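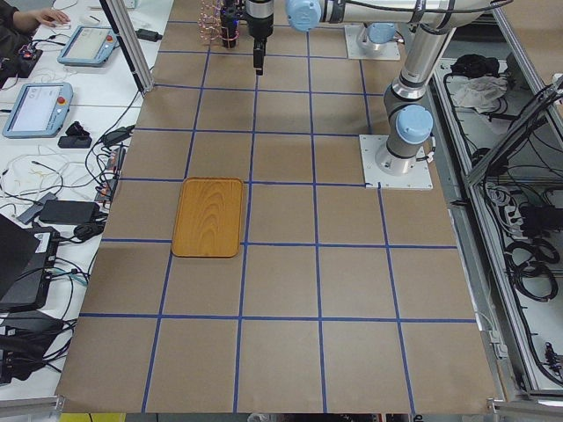
Fig. 1. Wooden tray on the taped work surface, long side running away from the viewer.

Table Service and Room Setup
Unit 4: Trays
Instructor: Liette Charbonneau

Read this before the practical. Bring a pencil and the tray sheet from Unit 3.

Parts of a tray
The flat part is the bed. The raised edge is the rim. In Fig. 1 the rim is thin and the corners are rounded. A low rim makes it easy to slide a plate off, but it will not stop a tall glass from tipping. Trays with a deep rim are called gallery trays and are covered in Unit 6.

Grain
Look at the darker curved lines on the bed in Fig. 1. On your sheet, sketch the grain of your own tray and mark which way it runs. Wood moves more across the grain than along it, so a wide tray stored in a damp room may cup. Check for this by setting it on a flat surface and pressing each corner in turn. If it rocks, write "cupped" on the sheet and put it on the lower shelf.

Placing by the grid
Tape lines are a guide for the eye. Pick one line and set the long side of the tray parallel to it. The tray in Fig. 1 nearly touches the line along its right edge and covers part of the one on its left. For the practical, use the right-hand line as your reference and ignore the left.

Loading
Heavy items go in the middle first. Light items go around them. Turn handles inward. Unload from alternate sides so the weight stays even.

Cleaning
Wipe with a damp cloth and dry right away. Do not soak. Oil the bed when it looks dull, let it stand overnight, and wipe off what is left.

Practical
Work in pairs. One person places the tray and the other checks it from the end of the table. Switch after 16 placements. Mahnaz Daneshvar will sign the sheets.

Reading: Stergiou, chapter 2, the section on wooden ware.
Sheets are due Mon 13 December at the start of class.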